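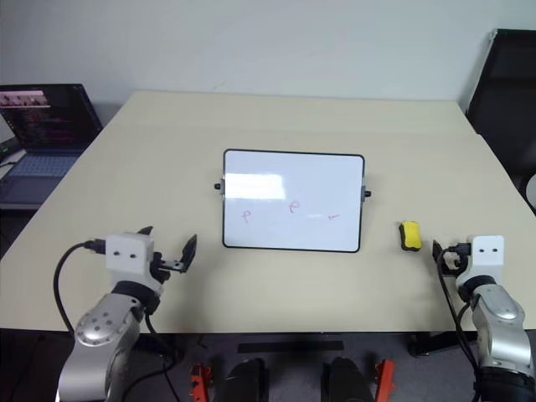
The whiteboard, early afternoon. Two loops and a dash remain.

Home | Diary | Older | Newer | About
Search this diary... Go

September, after lunch

Spent the best part of the morning on a whiteboard the size of a tea tray. It lies flat on the beige table with its little black knobs sticking out at either side, like ears, and it has on it two marks that might be the letter e and a dash that might be anything. All in a pinkish red so faint that Leif Lie walked past twice and asked when I was going to write something.

I know what it used to say, having written it. It was the seating plan for the Ternerora supper, 60 people at first, then 72 after Palesa Coetzee remembered her cousins. The red marker was dying even then. I pressed harder, as one does, and it died faster.

Giuliana Bedoya wants the board for the Fuvlow rota by four. She wants it clean. I have views on clean. From my chair the ceiling light lands on the top left corner and that part looks immaculate, a credit to the household. Then you lean over and there are the e's again.

The eraser is yellow with black felt underneath and I have always thought it a cheerful object. It is sitting up on the table to the right of the board at a bit of an angle, and I have been sitting to the left of it at a bit of an angle too, drinking coffee. We have an understanding.

Ismail Badawi telephoned at eleven to recommend rubbing alcohol. He recommends it for most things. Lăcrămioara Toma says you go over the old marks with fresh ink and wipe it all off together, and she said it in the voice of a woman who has owned the same board for 19 years, so I suppose I'll try that first. It means buying a marker. The shop on Cheng Street sells them only in packs, and I will end up with a green one I have no use for.

Considered telling Giuliana that the e's are part of the rota. Evening and evening, dash, see me.

Rain since noon. Must ring Palesa about the extra chairs, and find out who took the long tablecloth home.

Print this entry | E-mail this entry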